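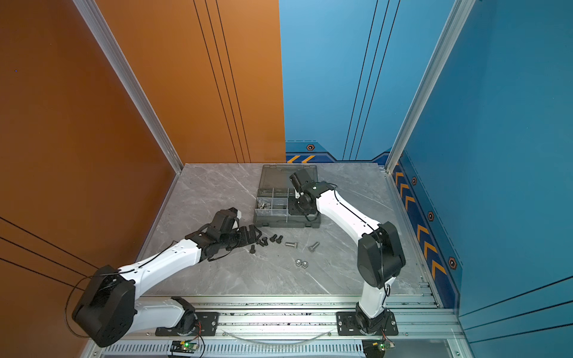 Two arms, one organizer case, loose bolts and nuts.

SLATE NOTES - 1/12/26

Quick one this time, deadline snuck up on me. Fantasy hockey, short slate, and a few things from the mailbag that kept piling up since November.

First the contest stuff. The Hemton League single-entry is back. 4000 points to the winner, same as last season, and the cap on entries is still one per member. One. Please don't sign up under your brother's name again. Late swap is ON this year, so if a skater gets scratched after lock you can move him out as long as the replacement's game hasn't started. Goalies included, yes. Stellan Kristiansen asked three times so I'm putting it in print.

Now lineups.

Most of you are still building from the top down. Pay up for the big center, pay up for his winger, then panic at the end and jam in two defensemen who play 13 minutes a night. I looked at the last batch of member lineups and the same hole is in nearly all of them. Blocked shots are worth real points in our scoring. A cheap second-pair guy who blocks shots and never sees the power play will beat a cheap third-pair guy who might see it, most nights. Boring. Do it anyway.

Goalies. Stop chasing the shutout bonus. Look for volume - a guy facing a team that throws everything at the net from the blue line. You want saves. A win with 40 saves is a monster score in our format even if he gives up three, and hardly anyone has him because the matchup looks ugly.

Stacks. Two-man stacks are fine on a big slate but with only a few games you'll want a full line from one team and a pair from another. Áine Quinlan won the last short slate doing exactly this, full third line, everyone laughed in the chat. Her note to me: "I picked the line that starts in the offensive zone and I didn't look at names." Good note. Check zone starts, check who has the top power play unit, check again an hour before lock becuase morning skate lines lie.

On ownership. If you think a player will be in half the lineups and you like him, play him. Just be different somewhere else. I see people fade the best play on the board to be cute and then also play a chalky goalie, so what was the point.

Bankroll, since it came up - I cap myself at 17 entries a week across everything. Your number can be different. Have one though, and write it down before the season gets weird.

Mailbag, fast:

Lorna Sebastian wants to know if multi-position skaters should get a boost in our rankings. Small one. The flex is nice with late swap, otherwise I ignore it.

Aigars Mets says the projections sheet is rounding the defensemen wrong. He's right. Fixed in the new version, re-download it. If your copy has the yellow header its the old one.

Smaranda Coman asks about back-to-backs. Second night on the road, I knock down the skaters a hair and I avoid the goalie until he's confirmed. Backup starts at a low salary are sometimes the whole slate. Watch for the confirm, it usually comes late for west coast games.

Somebody (no name on the form) asked for a beginner page. Working on it. Will cover salary, scoring, what a stack is, how lock works. If there is something that confused you when you started, send it over and I'll put it in.

Housekeeping. Standings get updated the morning after each slate. Stat corrections can move things for a day or so, so don't write me at midnight over half a point. The Pesetti Cup bracket goes out with the next issue - seeds are by total points, ties broken by best single slate. You need 13 slates played to qualify and a few of you are one short, check your page.

Questions to the usual address. Lineups due before first puck drop. Good luck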